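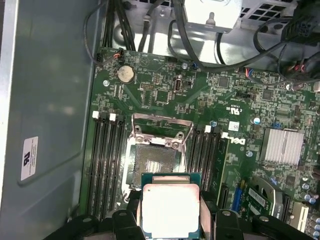
Grommont — Un robot qui monte un ordinateur tout seul : c'est la promesse du club Simska, qui réunit des étudiants en mécanique et en informatique. Le projet, baptisé Uretti, se limite pour l'instant à une vieille tour Dell et à deux composants, le processeur et la mémoire. La pince noire doit présenter le processeur au-dessus du socket ouvert, entre deux rangées de connecteurs mémoire encore vides, et le poser sans plier une broche. Un technicien y arrive en quelques secondes.

Le club a commencé en mars, avec six membres et un budget de 870 euros, bras non compris. Le bilan qu'il affiche sur sa page est flatteur : 68 essais, sans que l'on sache combien ont été menés à terme. La question a été posée deux fois et la réponse se fait attendre. 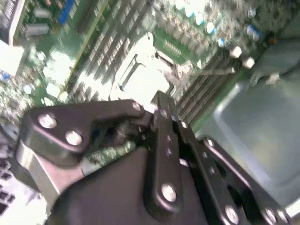
La pince du projet Uretti au-dessus de la carte mère.

Les étudiants parlent volontiers de réparation et de réemploi. L'idée est sympathique, mais les machines d'un vrai atelier de reconditionnement arrivent dans tous les formats, avec des vis manquantes et des câbles en travers. 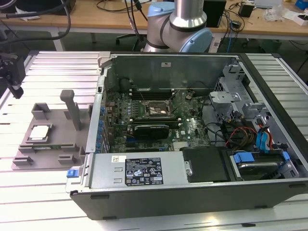 Reste aussi le verrouillage du socket, que le club range parmi les « étapes à venir ». Pour un montage annoncé comme autonome, l'étape compte.

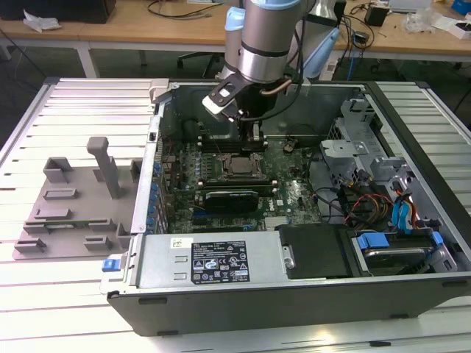
Grommont, le 15 juillet 2018

Simska présentera Uretti au concours Madigan, réservé aux clubs étudiants, dans la catégorie assemblage. Le règlement prévoit six passages par équipe, sur une machine fournie par les organisateurs. Le bras devra donc travailler sur une tour qu'il ne connaît pas — on jugera à ce moment-là.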